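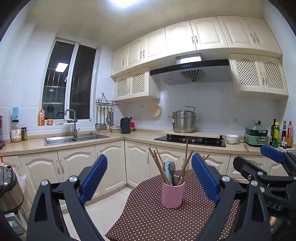
Re-caulking behind the sink, second time this year

mathew_k
The bead where my countertop meets the tile has split again. I used Estard kitchen silicone in August and it let go along the back in two places. Small kitchen, white tile. Do I scrape it all out or go over the top?
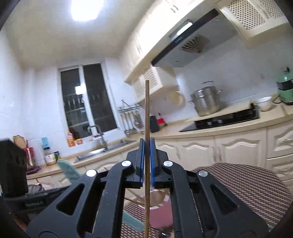 2 min read

tilebuddy
Scrape it all out. New silicone does not stick to old silicone. Plastic scraper first, then rubbing alcohol on a rag, then leave it overnight with the window open.

Zastitia
I disagree about it being the silicone. If it splits in the same spot, the counter is moving. Get under there and check the screws into the cabinet. Mine had two missing.

mathew_k
Checked. One was loose - I could turn it by hand. Tightened it. How wide should the gap be before I need backer rod?

tilebuddy
I use it for anything over a quarter inch. Under that, just fill it.
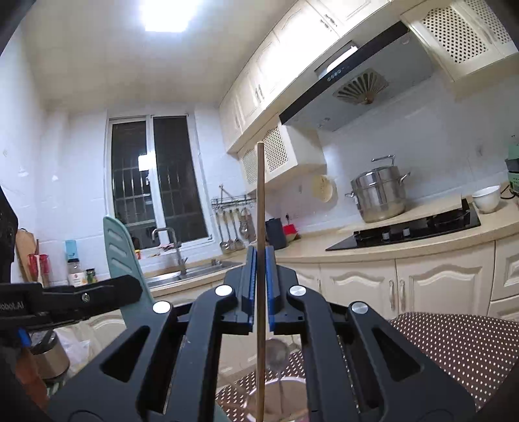 And tape both sides before you start. Pull the tape while the bead is still soft, or it tears the edge and you get to do it over.

Zastitia
I never tape. Cut the tip small and use a wet finger. Tape leaves a ridge that collects dirt.

tilebuddy
Only if you put too much on.

oldgrout5
Has anyone used Truvance on this kind of joint? The store near me is out of everything else.

Zastitia
Yes, on a tub. It took longer to cure than I wanted, but it's still holding. Stay off it for a full day, whatever the tube says.

mathew_k
Old bead is out. Going with tape. Will post again when it has set.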